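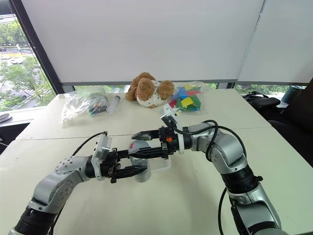 Two arm setup, cup handover keeps failing when the blind is down??

Posted in Home Builds & Shared Shops

ok so. Two arms on a white tabletop, parallel grippers, wrist cams on both, plus one camera up high looking down the middle. Shared workshop in Totley so I get the bench evenings and Saturdays. Left arm picks up a gray cup, brings it to the middle, right arm is supposed to take it by the rim and put it down. Thats the whole job. Been at it since June.

Numbers from last week. 112 tries total, 82 good. Nearly all the bad ones are the same thing — right gripper closes too high, top finger skims over the rim and the cup either tips or just stays with the left arm. Never the pick. Pick is fine.

What I've tried:
slower approach on the right arm (no change)
new finger pads, the ridged ones (a bit better grip, same misses)
redid the calibration with the Semaan board, twice
moved the cable on the right forearm so it isnt pulling on the wrist, or I think it isnt

Worse with the blind down. Blind up it's better in the morning and then bad again after lunch. I'm also getting weird depth near the clear plastic container on the right side, like the table has a hole in it.

Running the Wullov controller, stock settings except speed. Is this a camera thing or an arm thing? I don't want to take the wrist apart again if I can help it. Also there's a seam where the two tables meet, does that matter?

drulham_bench
October 24, 2026

slackbelt

Camera first, arm second. You've got a gray cup against a white table under flat light and you're asking it to find the rim. With the blind down everything goes the same milky color and the edge of the cup pretty much disappears. After lunch you probably get glare instead. Different problem, same miss.

Cheap test, do this before you touch anything mechanical. Wrap a strip of dark tape around the cup just under the rim. Run 20 or so with the blind down and don't change anything else. If the misses mostly go away you have your answer and you can sort out lighting properly. If they don't, come back and we'll talk about the arm.

Clear container is a known pain. Depth cameras see through it, or see half of it, and fill in garbage. Take it off the table while you test. If you need it later for the drop, put a paper liner in it, works fine.

Lock the exposure too. Auto exposure on a wrist cam is awful for this — gripper comes in, black fingers fill half the view, camera brightens everything up and the cup washes out right when you need it. Set it by hand with the blind down and leave the blind down. Down is better than up for you, it just needs a lamp. Bounce it off the ceiling, don't point it at the table.

ohm_sweet_ohm

had the same thing. was a loose screw on the camera mount. check your screws

tworightgloves

Going to half disagree with the first reply. Lighting yes, but "always too high" sounds like an offset to me. Bad light should scatter your misses all over. Yours go one direction.

How did you calibrate? If you did each arm to the overhead camera on its own, both can look good and still be off from each other by a few mm, and a handover is where it shows up. Quick check: close the left gripper on a pencil, point up, hold it at the handover spot. Drive the right gripper to where it thinks the tip is. Look from the side. Do it at three heights. If the gap is the same every time its just an offset and you can type it in. If it grows as you go up, the mount is tilted, and yeah then check the screws like the other person said.

The seam. Doesn't matter for the camera. Matters a LOT if the arms aren't fixed to the same table. Two tables pushed together will creep, mine did, every time somebody leaned on one. I put 2 clamps across the underside and a piece of angle iron and haven't recalibrated since.

Forearm cable, leave more slack than you think. Run the arm to full reach by hand with the power off and watch if it goes tight anywhere.

drulham_bench

Update for anyone who finds this. Did the pencil thing. Gap was the same at all three heights, right arm was sitting high. Typed in the offset, clamped the tables, put tape on the cup also so I guess I can't say which one did it, sorry. First evening was way better, still a couple of bad ones with the container on the table. Will do the liner and the exposure lock next week when I have the bench again. Screws were tight.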